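The Case for Keeping the Box

Members of the Bilport Household Goods Exchange have asked more than once this year whether the Exchange should continue to accept the original packaging of small electronics along with the items themselves. The shelves are full, the argument runs, and a telephone box is only cardboard. It is the position of this column that the practice should continue, and that the Exchange should in fact ask donors to take more care with packaging than they now do.

The objection deserves a fair hearing. Storage at the Workholm Street building is limited to one long room and a closet, and in March the closet could not be closed. Boxes are bulky for what they hold. Many arrive without their inner trays or with the lid of one model pressed onto the base of another. A donor who has kept a box for several years has often used it for spare keys or foreign coins, and the box shows it. If packaging is to be kept in this condition, the critics are right that it should go to the recycling cart on the day it arrives.

The proper answer to badly kept packaging is to keep it well. A telephone sent out in its own box, seated in its own insert, travels better than the same telephone wrapped in a dish towel and dropped into a padded envelope. The molded tray was shaped for that purpose. It holds the telephone away from the walls of the box and keeps the glass from rubbing against a charger or a set of keys. Replacing it with crumpled newspaper takes longer and protects less, and the newspaper must then be thrown away by the person who receives it.
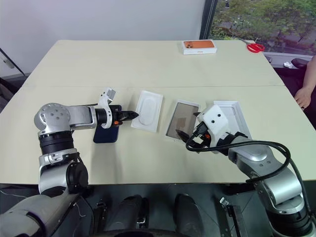 Packing is also a matter of surface and order. The work should be done on a large, clear table, with the lid, tray, insert and telephone laid out separately before anything is put together. Those who pack in the lap, or on the corner of a crowded desk, tend to close the lid on whatever is nearest. The Exchange has shipped at least one box containing an insert and no telephone. It was returned by the recipient with a courteous note, and the postage in both directions was paid from the general fund. A clear table would have cost nothing.

Scissors belong on the far side of that table, and they should be put back there after each use. A scratched screen lowers the value of a donated telephone at once, and no amount of careful boxing afterward will restore it. The same rule should apply to tape dispensers, staplers and coffee.

There remains the question of expense. The Exchange handled almost 400 small electronic items last year. A new mailing carton of suitable size, with padding, is a modest purchase when made once and a considerable one when made hundreds of times. The Sarilance chapter, which stopped accepting original boxes two years ago, has since resumed the practice. Its members found that the shelf space they had gained was soon taken up by flattened cartons and rolls of padding, and that these had to be bought.

A reasonable policy would set a limit. Boxes that arrive without their inserts should be recycled. Boxes that arrive complete should be stored with the item inside, never apart from it, and released after 30 days if the item has not found a home and is to be sent on in a bulk lot. The Fehr shelving along the north wall has nine bays, and two of them would be enough for this purpose if the boxes were stood on end with their labels facing out. The remaining bays could then go back to kitchenware, where the need is greater in any season.

Donors have a part in this as well. The intake sheet should ask plainly whether the box and its tray are available at home, and it should ask before the donor has made the trip. Many people have the packaging in a cabinet and leave it there, supposing that it would be a burden to bring. Others bring the box and keep back the tray, having taken it for trash. A single added line on the sheet would correct both errors, and the sheet is due to be reprinted in any case.

The proposal to refuse all original packaging will come before the membership at its next general meeting. It should be declined, and the storage limit described above adopted in its place.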